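Search this site Go

Letter sorting trays set out at Grenlow learning room

The Grenlow toy and learning library has opened a letter sorting table in its side room at Brutitz. The kit uses plain round plates in different colours as trays, set on a brown work surface. Foam letters are sorted on to them by colour, by shape or by sound. The library lists 1324 loose pieces in stock, of which 1299 are fit for loan.

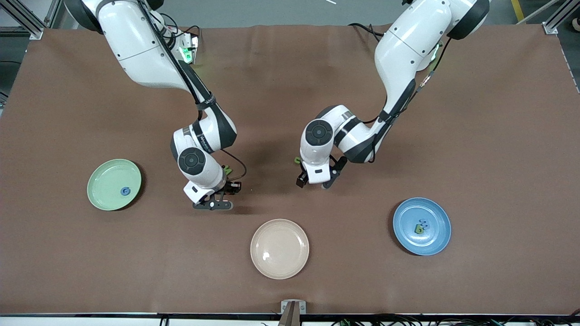 Kincaid asked whether plates with a rim would slow small hands down, and would have preferred flat mats. The library replied that letters slide off mats too easily. Rimmed plates stay for now — the matter will be looked at again in August.

Foam was chosen over card for its thickness, which makes each letter easier to pick up. A letter may land face down and read backwards; turning it over is part of the task. Sets may be borrowed for two weeks, with a limit of six plates per loan.
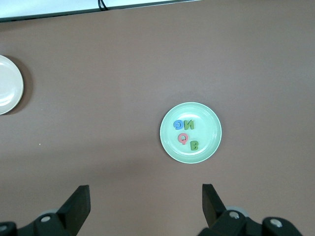
Foam letters C, N, Q and B on a mint-green plate.

Last updated: 2023-07-04

Contact | © Grenlow | Back to top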